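Chapter 3
Fasteners and Joints in Ready-to-Assemble Furniture

3.1 Why joints fail before panels do

A bookcase is usually thrown out because a joint has worked loose, while the panels themselves still have years of service left. The designer of a flat-pack piece therefore begins with the joint. This chapter treats the four types in common use: the dowel, the cam lock, the confirmat screw, and the barrel bolt. Glued joints are covered in Chapter 4.

A joint in a case piece carries three kinds of load. Shear acts along the face where two panels meet, as when a shelf bears down on its supports. Tension pulls the panels apart. Racking is the sideways push that turns a rectangle into a leaning parallelogram, and it is the load most often left out of student designs. A thin back panel, fixed on all four edges, resists racking better than any corner fastener of ordinary size.

Test loads should be stated with the number of cycles. A shelf that holds 200 pounds once may sag or pull free after 4,000 lighter loadings. Both values belong in a test report, along with the panel material, its thickness, and the distance from each fastener to the nearest edge. 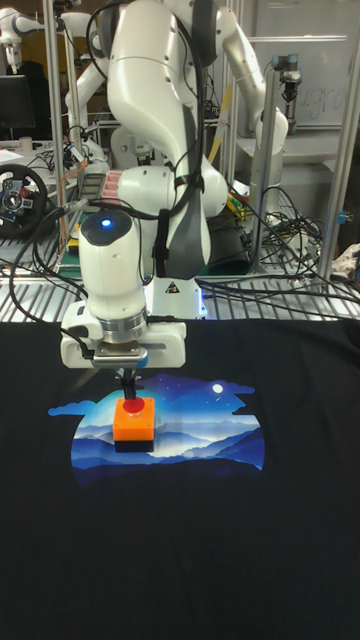
Readers of the first edition disagreed with the order of topics. One wrote that the cam lock should come first, as it is the fastener most students have already handled, and that the dowel makes little sense until one has seen a cam pull a joint tight. The order has been kept. A cam lock holds panels together in tension but locates them poorly, and in most designs a pair of dowels does the locating. The dowel is needed to explain the cam.

3.2 Terms used in this chapter

Pilot hole: a hole drilled before the screw is driven, smaller than the outside diameter of the thread.

Edge distance: the distance from the center of a hole to the nearest panel edge.

Withdrawal strength: the force needed to pull a fastener straight out of the panel.

Knockdown joint: a joint that can be taken apart and put together again without damage. Withdrawal strength in particleboard drops with each reassembly of a screwed joint. Problem 2 at the end of the chapter asks for a plot of this loss using the Dullville shelf data in Table 3.1.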